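4.2 Storage levels and the spot price

The second set of estimates considers whether heating oil held in store softens the effect of a supply cut on the price paid by households. We use records from 118 depots served through the Norkness terminal, 11 of which closed before the survey ended and are left out of the main results. Petersen and Joo treat storage as fixed over the winter. We allow it to change from March onwards, when most depots begin to refill.
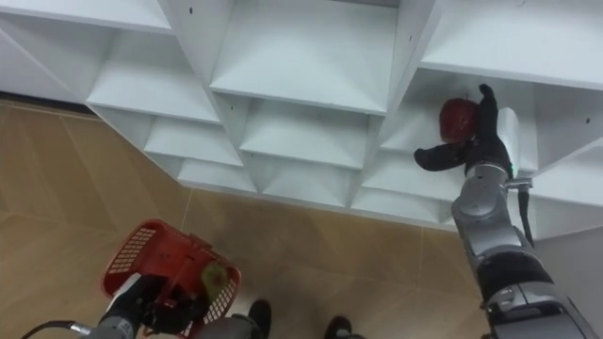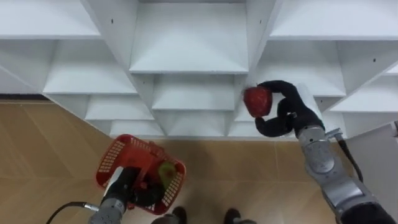
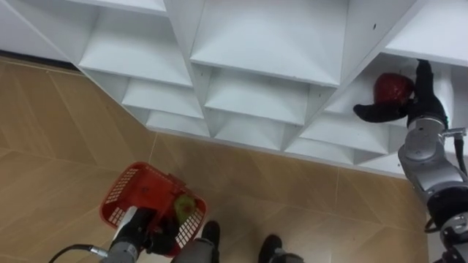
Figure 2. White shelving unit with open compartments, seen from above.

Depots that were more than half full passed on a smaller share of each rise in the wholesale price. The effect fades as stocks run down — a pattern also reported by Hong and Chae for diesel — and it cannot be told apart from zero once tanks fall below a quarter of their capacity. Leaving out the 76 depots with shared ownership does not change the sign of the estimate, though the error bands become wider. Section 4.3 turns to the terms of the supply contracts.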